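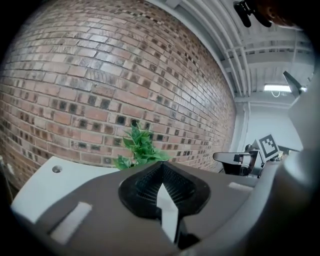 A hand-held gripper at the Busarcombe shop, brick wall behind and one printed marker in view.

I have spent a good part of my working life around machines that cost more than my house, and I'd like to say a word for the person who wipes them down. Not much gets written about that job. We write about the clever arm and the clever software (I've done it myself, and enjoyed it!), and then we hand the upkeep to whoever is free that afternoon and wonder why the thing drifts.

Take the hand-held grippers we use at Busarcombe. You hold one in each hand, you do a task the way you'd do it in your own kitchen, and the cameras and markers keep track of where your hands went. It all rests on those black and white squares sitting exactly where the software believes they sit. Let a marker lift at one corner, or get a thumbprint of grease on a lens, and you can lose a whole morning's work before anyone notices. In November we threw out 41 recordings over one loose screw, and I still get cross thinking about it.

Etelka Pap looks after our cell, and her routine takes longer than our managers would like. She cleans the lenses first, then checks the finger pads, then presses gently on every marker with a dry fingertip. She writes it all in a paper notebook, too, which people tease her about until they need to know when a finger was last changed.

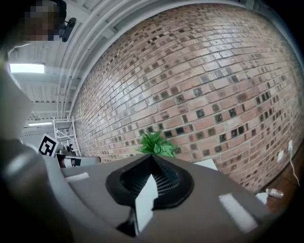

Pale strips on the gripper body and finger, with a square marker farther back.

My quarrel is with the idea that this can wait. The Wasuner people, who sold us our scheduling program, set it up to call for service every 2000 cycles, and I understand the appeal of a nice round number. But a gripper hasn't read the schedule. Etelka changed one finger at 1617 cycles and its twin at 1796, going by feel and by what she saw on the pad, and I would take her judgment over the program's any day of the year. 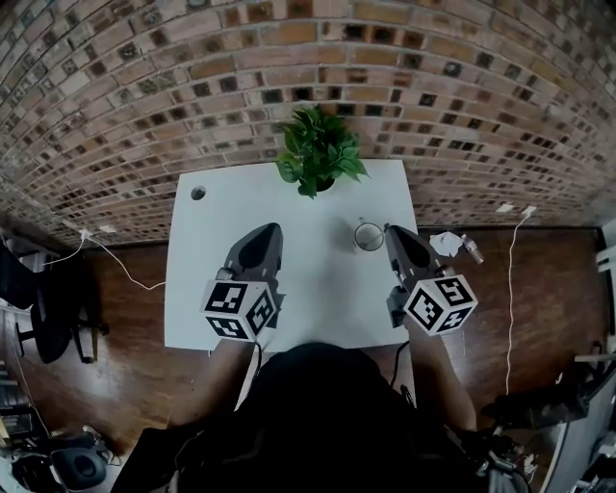
I feel the same way about the setup of the table, which newcomers always want to rush. A plain glass and a potted plant look like nothing much, and yet a clear glass is a hard thing for a camera to follow, and leaves get in the way of everything. My old boss Nwankwo used to make us practice with the awkward objects before we were allowed the easy ones. I grumbled about it then, and I make my own trainees do it now.

So if you run a cell like ours, give your Etelka the first half hour of the day and leave her alone while she uses it. Bimlow, our sister shop, started doing that this spring, and I'm told they have even bought her counterpart there a decent lamp.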